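To: Members and affiliated institutes
From: Secretariat, Durán Forum on Regional Security
Subject: Re: Autumn seminar on the Zovero border monitoring arrangement
Date: 6/10/23

Dear members,

The Secretariat has received several replies to its message of last month concerning the autumn seminar. The relevant part of that message is quoted again for members who joined the list in September.

> The Forum will hold a half-day seminar at Cloltthorpe on the
> future of the Zovero border monitoring arrangement. The present
> mandate ends in the spring, and the parties have not yet said
> whether they will ask for it to be renewed. Members are invited
> to send questions for the panel in advance. Written papers are
> welcome but should not be longer than 9 pages.
>
> We would particularly like to hear from institutes that have
> followed the work of the field offices, and from those with
> direct knowledge of the crossing points.

A total of 33 institutes have now registered, and 78 participants are expected. Registration remains open to members, but places for guests are limited to one per institute. Those who wish to follow by video link should write to the Secretariat and will receive the address on the day before the seminar.

On the substance, the replies fall under two headings. The first is access. Under the arrangement, monitors may visit any point within the agreed zone on the same day that they give notice. Several members report that in practice the notice period has grown longer, and that patrols are sometimes asked to wait for an escort that does not arrive. The annual report lists 708 patrols but does not say how many were delayed or turned back. The Secretariat has asked the monitoring office whether those figures can be released before the seminar. No answer has been received so far.

The second heading is the status of local staff. Interpreters and drivers are hired on short contracts and do not enjoy the same legal protection as the international monitors. One institute has proposed that any new mandate should extend protection to all staff while on duty. Another has warned that opening this question could delay renewal, as it would require the consent of both parliaments. The panel will take up both views in its second session.

A few members also asked whether the Gameo process should be discussed. The steering group considered the matter and decided to keep it off the agenda. The two sets of talks have different parties and different legal bases, and a separate meeting on Gameo is planned for the new year. Speakers may of course refer to it where the comparison is useful.

The seminar will be held under the usual rule: what is said may be used, but the speaker may not be identified. A short summary without names will be sent to this list afterward.
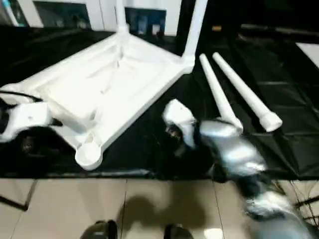

One institute writes that the rule should be relaxed for the opening session, given that the speakers there will be presenting published work, and that a public record would help colleagues in the region who cannot travel. The steering group sees merit in this. It proposes that the opening session be recorded, provided that each speaker agrees in writing, and that the two panel sessions — where current officials are expected to take part — remain closed. Members who object are asked to say so within one week.

Questions for the panel should be sent to the Secretariat and not to the full list. Please state which session the question is meant for. Papers already received have been placed in the members' section of the website, and late papers will be added as they come in.

With kind regards,

The Secretariat
Durán Forum on Regional Security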